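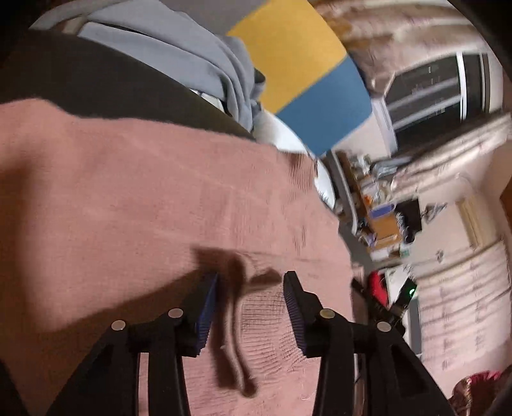 What does it mean to show a robot a task by hand?

It means a person does the job themselves, using a tool shaped like the robot's own gripper, while everything the tool sees and every move it makes gets recorded. A learning program then works through lots of those recordings and picks up the pattern, so a robot arm with the same kind of fingers can have a go.

By the Kastthorpe home tasks desk
11 July 2025

I answer the post for the home tasks side of Vundora, and the same handful of questions keeps landing in my inbox, so I've gathered them up. If yours isn't in the list, write in and I'll add it next time I'm tidying the page!

Do I need to know anything about robots to do this?

Not a thing. If you can fold a blanket or put a mug on a shelf, you already have the skill we're after. The first session goes on getting used to the grip, and most people find the squeeze takes longer to get right than the moving about. I certainly did (I pinched my own sleeve more often than the cloth I was meant to be picking up).

Is the hand tool the same as remote control?

No, they're two different ways in. With the hand tool, which we call the Teuber, there's no robot in the room at all. You carry the fingers yourself and do the task at your own pace. With remote control you sit at the Zikulier, our desk set-up with a pair of handles, and a real arm copies what you do. Remote control gives us recordings that match the arm exactly, but it's slower and it's much more tiring, and you can't very well post an arm to somebody's spare room. We use both. Home sessions are always done with the Teuber.

Why so much cloth?

Because it's a pain! A box keeps its shape wherever you put it. A blanket never lies the same way twice, and the robot has to cope with every lump and crease it meets. Cloth also hides its own corners, and finding a corner is half of folding.
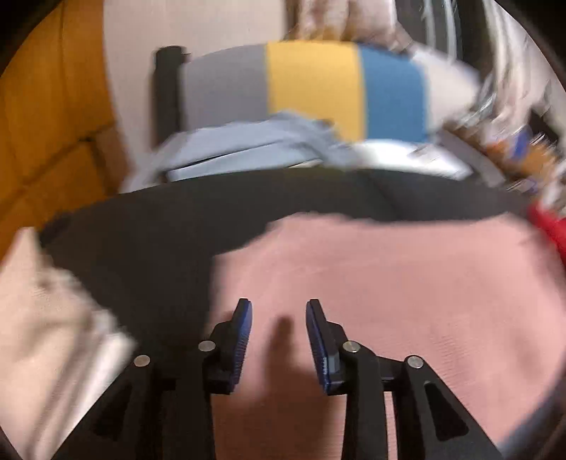
Fingers open over the pink cloth, ribbed pads facing each other.

How many times do I repeat the same task?

A normal home session is 22 goes at one task, with a break whenever you like. Please shake the thing out or drop it differently each time. I know it's tempting to lay it down neatly (I do it without thinking), but a robot that has only ever met neat blankets gets into trouble with the first messy one. Our blanket set stood at 530 recordings when I last looked, and we're still adding to it.

Should I tidy the room first?

Please don't, or at least don't do it on our account. Clothes on the bed, a busy desk, toys, whatever you live with, all of that is useful. The robot needs to learn which bits matter and which bits to leave alone. Do put away letters, bank cards and family photos, though, as the tool records whatever is in view.

Does it matter what time of day I do it?

Any time suits us. Daylight, lamps, curtains open or shut, a mix is best. We had a whole batch in March done in bright morning light and the arm was hopeless in the evenings afterwards, so now I ask people to spread their sessions out if they can manage it.

How fast should I move?

Slower than you would normally, mainly when you swing the tool from one side to the other. A quick swing smears the picture and makes it harder for the software to work out where the tool has got to. When you're close to the cloth, line the fingers up, close them, wait a beat and then lift.

What if I drop something or make a mess of it?

Carry on and fix it, as long as you can fix it with the tool. Watching someone miss a corner and go back for it is properly helpful. If you have to use your other hand to rescue things, stop the recording and mark it as spoiled on your sheet. Spoiled ones don't count against you.

Can another person be in the room?

Yes, that's fine so long as they've said they're happy to be recorded and have signed the short form. Under 18s can't be, sorry. Pets are allowed, but they do like to sit on the blanket.

When will a robot be able to fold my washing?

I'd love to give you a date. Our arm in Kastthorpe can fold a small towel on a good day, and it got 21 right in its last long run, with a fair few sad heaps in between. Fitted sheets are a long way off. I can't fold those either.

How do I send the tool back?

Use the box it came in, fingers closed, strap done up, with your sheet on top. The return label is tucked inside the lid.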